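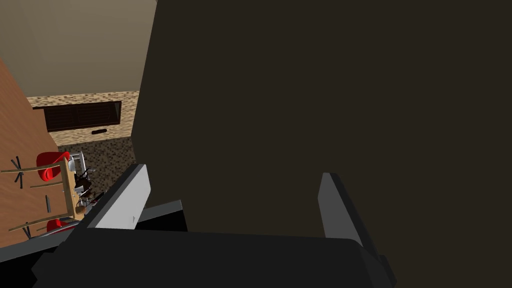
Que no vendas, dijo Setsuko Oshima. Que no vendas hasta ver la carta, y colgó.

Iwona Krawczyk se quedó con el teléfono en la mano. Las seis de la tarde, octubre, la calle Drista llena de paraguas. Vender o no vender. La tienda de sellos llevaba cerrada desde la primavera y el banco ya había llamado dos veces.

Corrió. El 134 se le escapó en la esquina, así que a pie, cuesta arriba, con los zapatos malos. En el bolso el contrato de Hunden, sin firmar. En la cabeza la voz de su padre: los sellos no se tocan con los dedos, niña. Pinzas. Siempre pinzas.

Setsuko abrió antes de que llamara.

—Pasa. Estás empapada.

—¿Qué carta?

—Pasa, te digo.

Té, no. Toalla, sí. La carta estaba dentro de un atlas, entre dos mapas de mares, y olía a armario. Sobre amarillo, matasellos de Onishi. La letra de su padre, inclinada, con esa prisa que ella habia heredado.

Querida Setsuko, decía. Si Iwona vende, que venda el local. El álbum verde no. El álbum verde es de las dos.

Iwona leyó otra vez. De las dos.

—¿Qué quiere decir de las dos?

Setsuko miraba la ventana. Lluvia. Un autobús. Otro.

—Lo empezamos juntos. Antes de tu madre. Yo ponía los del Pacífico y él todo lo demás. 2.847 sellos. Los contó él, yo nunca quise. 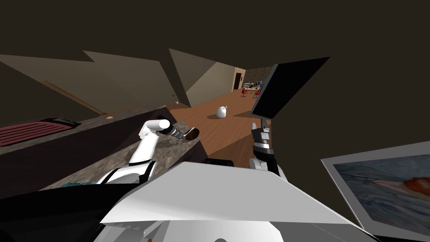 La cocina, y al fondo el comedor.

—Me ofrecieron dos mil por todo —dijo Iwona—. Local aparte.

—Dos mil.

—Ya casi había dicho que si.

Setsuko se rio, una risa corta, como una tos. Luego se sentó. Luego ninguna de las dos dijo nada y el té que nadie había pedido apareció igual, en tazas distintas.

—¿Por qué no me lo contaste?

—Porque me lo pidió. Y luego porque había pasado demasiado tiempo. Y luego se murió.

Iwona sacó el contrato. Tachó una línea, la del álbum, tan fuerte que rompió el papel. Tendría que pedir otro. Mañana. Llamaría a Hunden a primera hora, que se quejaran.

—Lo tengo en casa —dijo—. En la maleta grande.

—¿Con las pinzas?

—Con las pinzas.

Setsuko ya se estaba poniendo el abrigo.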